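Omari — tidying toy bricks into bins

Hi, Said Tazi here. I put this set together with Ibrahim Olatunji, and it's all about packing up toy building bricks by colour. If you've ever knelt on one at midnight you'll know why I care about the subject!

There are 461 episodes in this release and 2195 short clips cut from them. Bricks start out on the grey floor and the job is to get them into a bin. I like the flat plates best (the two-by-four ones, with 8 studs) — they're low to the ground and a nuisance to pick up, even for me with my stubby fingernails.
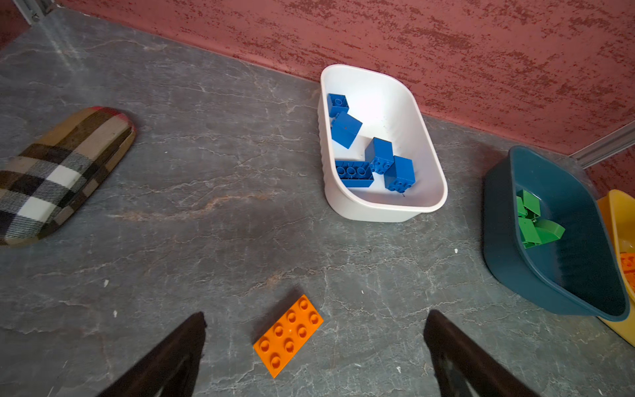

Orange plate on the floor, blue bricks in the white basin behind it.

A few things about the labels. "Colour" is whatever Ibrahim and I agreed on under the room lights, so don't treat it as gospel — the darker bins gave us a fair bit to argue over. "Brick" covers the plates too. I kept them apart in the January version, which we called Naciri, and it made the tables a pain to read, so now there's a separate height column instead.

Bins go by colour and never by position. I'd stick with that if you're adding your own episodes, as we shift them about whenever we feel like it.

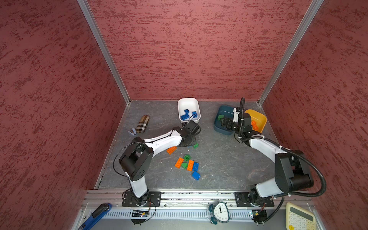
White bin with blue bricks in it, teal and yellow bins at the back right.

Folders

clips/ — the short ones, sorted by bin colour
episodes/ — full length
labels.csv — brick colour, height, bin, notes

The notes column is mostly me muttering to myself. Ibrahim's are more useful and end in IO.

Known problems: 4 episodes have an empty bin column. I'll fix those in Eta, the next release. If you spot any more, send me the episode number and your favourite brick colour.

Last updated Jun 7, 2023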